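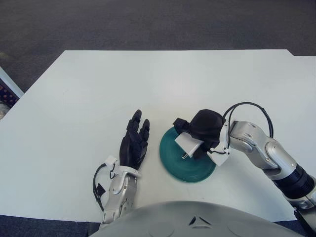
Comparison of two hand controllers for a plate placement task
Student project report, Nasrin Ghorbani
Wednesday, January 10, 2018

1. Purpose

The project compared two controllers for the five-fingered hands on the two-armed Nurnodus platform. The first, Wuvby, closes the fingers to fixed joint positions. The second, Zarei, closes each finger until its motor current passes a threshold and then holds. The arms, the head camera and the arm planner were the same for both.

2. Set-up

All work was done on the white table in the Skuvcombe laboratory. The target was a round teal plate, chosen because it separates easily from the table in the colour image. The arms were started with one hand on each side of the plate. The wrist cables were left with enough slack for full rotation, and their paths were checked before each session.

The objects were small and white. This was a deliberate difficulty for the camera, as a white object on a white table gives weak edges and the depth reading is poor at that size.
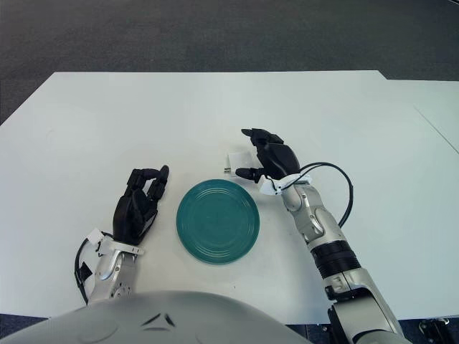 The approach was planned from above, with the thumb on the side facing the plate. Hand commands were logged at 10 ms intervals. A run was stopped by the operator if either hand touched the rim of the plate during the approach.

3. Controller settings

Wuvby needs a closing position for every object, entered by hand. Zarei needs one threshold per finger. We kept the threshold constant within a session and changed it only between sessions. Both controllers used a time limit of 2,000 ms, after which the hand opened and the run was marked as failed.

4. Release

A placement was accepted if the object lay fully on the plate with both hands clear of it. Orientation was noted but not scored.
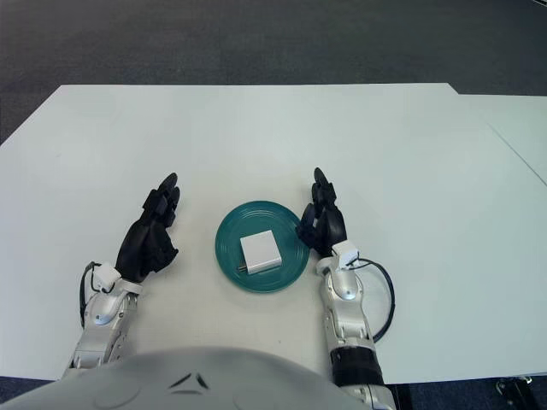 Figure 3. White adapter-like object on the plate, prongs towards the lower left, both hands raised.

5. Remarks on the data

The log holds 1,322 entries for the two controllers together. Entries with a missing camera timestamp were kept but left out of the timing comparison. Zarei tolerated small errors in object position better than Wuvby, but was slower to close. The thumb threshold was the hardest to set, and the values used are listed in the appendix. The left hand was not tuned separately; this is planned for April.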